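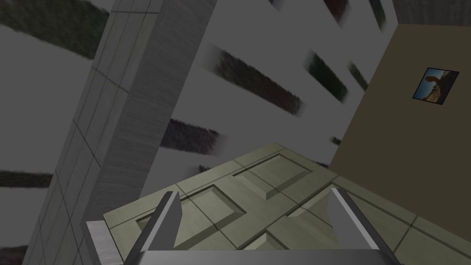
Araceli Villalobos had already moved the chairs by the time I got to the Pumardale library on Wednesday. They had been in rows, facing a screen, and she wanted them in a loose oval, with gaps wide enough for a wheelchair to pull in anywhere it liked. "Rows make people talk to the back of a head," she told me, dragging the last one over. "And you can't be honest with the back of a head."

Villalobos runs Niva, a series of evening conversations about disability, work and public life that started in her kitchen and now fills this room twice a month. I'd been to one before, last November, and came away so full of it that I talked about it all the way home to a very patient bus driver. So I asked if I could come early this time and sit down with her properly, along with Teresa Louro, who co-hosts.

I began with the word "ally," which was on the flyer for the first season and then disappeared.

"We dropped it for a while, yes," Villalobos said, laughing. "People were coming to find out whether they were one. They wanted the certificate! I get it, I've wanted the certificate myself, for other things. But the evening would turn into everybody checking on how they were doing."

Louro came in here. She has been deaf since she was a teenager, and she follows a room through a mix of lipreading, live captions and what she calls shameless interrupting. "I don't mind the word," she said. "My sister-in-law uses it and she's wonderful. What I care about is what happens on an ordinary morning at the office when the captions break and I'm the only one who notices. Does anybody stop the meeting? That's the whole thing for me. Somebody else stopping the meeting."

Did it happen often, I asked, somebody else stopping it?

"In my last job it happened once in two years. I remember the man's tie."

Villalobos came to this by a different road. She was a payroll manager at Vurkeo, a mid-sized shipping company, and she was good at it and liked it. Then her multiple sclerosis reached the point where the afternoons were gone by two o'clock. She asked to start earlier and finish earlier. It took months, and a form that asked her to rate her own reliability on a scale.

"I filled it in," she said. "I still can't believe I filled it in. I gave myself a seven." She shook her head. "And my manager was kind. I want to say that, because when I tell this story people want a villain. He brought me soup at home once. He just never asked why the form existed. It had been there before him, and he passed it across the desk."

That form comes up a lot at the evenings. It's the sort of thing Niva is built around: the small, dull pieces of a workplace that make one person's day harder and that everyone else walks straight past. Regulars bring them in the way other people bring a dish. A door that needs two hands. A sick-day policy written for people who get flu and get better. A team lunch that is always, always at the place with the stairs.

I loved this when I first saw it, and I love it still. There's a real charge in the room when a person describes a thing they've put up with for years and half the oval starts nodding. Then comes the second half of the evening, when the talk goes to who can change it, and people who arrived quiet start pulling out pens.

Louro keeps that part moving. "I'm bossy," she said happily. "We had a woman here, Estíbaliz Gallardo, who does scheduling for a big bakery. She'd been listening for an hour and she said, 'I write the rota. I could just do that differently.' And she went pink! She'd thought of herself as a guest. Next session she came back with the new rota printed out, and we passed it around like baby pictures."

They do get criticism. Some of it comes from disabled people who are tired of explaining themselves for someone else's education, and Villalobos takes that seriously enough that she changed the format over it. Nobody is asked to tell a personal story now. There's a box for written notes, read out without names, and anyone may pass on anything.

"Přemysl Šimek gave me that one," she said. "He's been an organizer for 30 years and he came to an early session and sat through it with his arms folded. Afterward he said, 'You made three people bleed so the others could feel moved.' I was furious. I drove home furious. By the time I'd parked I knew he was right, and I rang him from the car."

Šimek now comes to most sessions. His arms, I'm told, are sometimes unfolded.

I wondered about the people who carry more than one of these things at once. Louro said it was the conversation she most wanted to have better. "I'm a deaf woman with a foreign surname. When somebody talks over me in a meeting, I couldn't tell you which of those they're talking over. I don't think they could either. So when a company says, this year we're doing gender, next year we're doing disability, I think, okay, and which year am I?"

The mailing list stands at 1,552 names, which startles them both. There have been offers to turn the evenings into paid training. Araceli Llorente, who handles their bookings (and yes, two Aracelis has caused trouble with the email), has a folder of them. So far they've said no, though Villalobos doesn't rule it out. Louro would like the captioner paid better, and said so twice, the second time looking directly at my notebook.

What would they tell someone who wants to be useful and is scared of getting it wrong?

"You'll get it wrong," said Villalobos. "I get it wrong with Teresa! I turned my face away from her this very morning, mid-sentence, to look at a dog. She threw a napkin at me. I said sorry, I turned back, I said it again. It took four seconds."

"It was a very nice dog," Louro said.

People were coming in by then, shaking out umbrellas, and a man I didn't know asked whether the oval could open up a little on the window side. Villalobos was out of her chair before he'd finished asking. I picked up the other end of the row and we shifted it over together.

More conversations
Who gets to be tired? Notes on sick leave and trust
Reading the handbook aloud: an evening with the Soler tenants' group
Přemysl Šimek on listening with your arms folded
The meeting after the meeting, and who isn't in it
Your letters: names, and getting them right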